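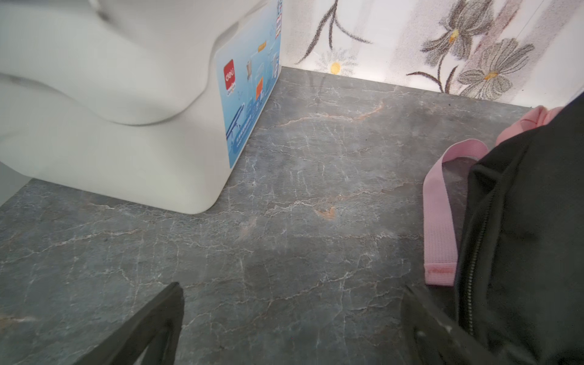

White container, blue deli label.

August, Friday, late afternoon
Lantern trail, Vendurthorpe harbor walk: sealing and dimming

Carried on with the paper lanterns for the harbor walk. The route is settled now. Visitors start at the Furtado end, follow the water as far as the footbridge, and come back through the market street. Bistora wants the lanterns lit from dusk until the food stalls close, so they have to run the whole evening without anyone touching them.

Started with the coating on the large fish. First coat went on too thick near the tail and pulled the paper in as it dried, leaving a ridge along the second rib. Sanding made it worse. Cut the panel out and replaced it. For the other fish I thinned the coating and used the wide brush, working from the spine down. Much better. Left both hanging by the back door overnight with 30 on each label in pencil, the batch number on the can.

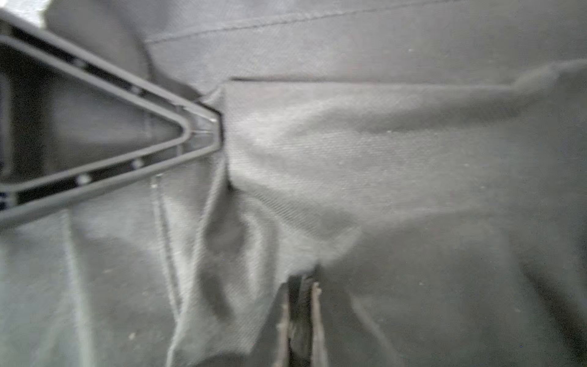
Dimming test after lunch. Warm white strings at full power are too harsh through a single layer of paper, and the wire ribs show as hard black lines. At 47 percent the ribs soften and the color of the paper comes through. Wrote 47 on the lid of the controller so it doesn't get nudged back up. The blue paper needs more light than the yellow, so blue lanterns will go on their own circuit. Debashish Pramanik thinks we could get the same result with a sheet of tracing paper inside the yellow ones and keep everything on one circuit. Worth trying on a small lantern before I buy more connectors.

Wind. Hung one finished lantern from the bracket outside and watched it for a while. It spins. A single hook is no good on the open stretch by the water. Went to two hooks and a short bar across the top, and it swings but stays facing the path. That means new brackets for the posts between the slipway and the footbridge. The market street ones can stay as they are. 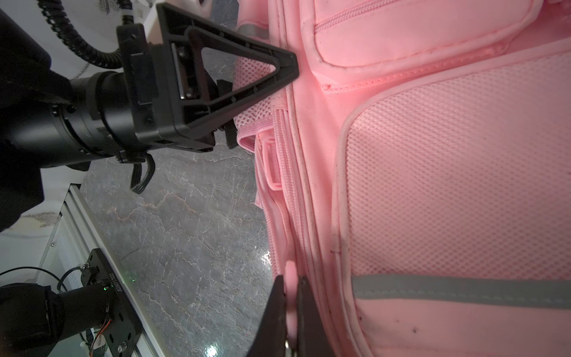 Brornivano sent the wrong cable clips again, the narrow kind. They fit the string but not the string plus the tie line. Put them back in the box to return.

Still open:
Tracing paper test, yellow, small lantern.
Cut bars for the exposed posts. Four lengths left on the rack, need more.
Ask Bistora who holds the key to the power box behind the market.
Check the tail repair on the large fish in daylight.
Find out if the footbridge railing can take a clamp. If it can't, the last heron goes on the grass and needs a stake.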